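Inicio | Crónicas | Software | Archivo | Contacto

Jornada de puertas abiertas en Trula

jueves, 22 de febrero de 2018

Por fin me he acercado a Buderico a ver el laboratorio de Trula, ¡y qué tarde! Éramos 13 en el grupo y yo, claro, me quedé pegada a la mesa de percepción (los brazos ya los había visto en la feria de Basten). Nos enseñaron el visor con el que repasan las demostraciones grabadas en casas, 148 en el último lote.
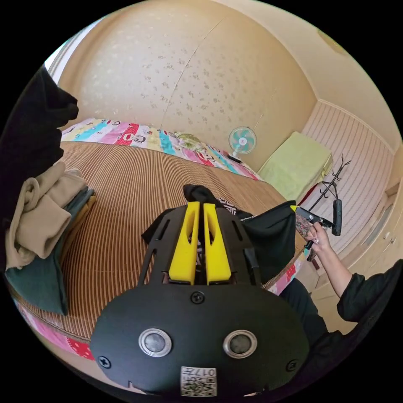
Lo que más me interesaba era la segmentación, que lleva un módulo propio llamado Rutherford. Pregunté por la tela negra, mi pesadilla de siempre, y nos pusieron un dormitorio con mala idea: un bolso negro arrugado encima de una estera de bambú a rayas, y al lado la manga negra de la persona. ¡A ver quién separa eso! La máscara del bolso se comía un trozo de correa, y lo reconocieron sin problema. Con la ropa beis doblada iba bastante mejor.

Luego vimos el planificador, que descarta agarres antes de calcular la trayectoria, y ahí me perdí un poco. Me quedo con el registro de fallos: cada uno enlaza con su instante de vídeo y se filtra por etiqueta. Tengo que copiarlo en casa. Repiten en noviembre.

Contacto | © 2018 | Volver arriba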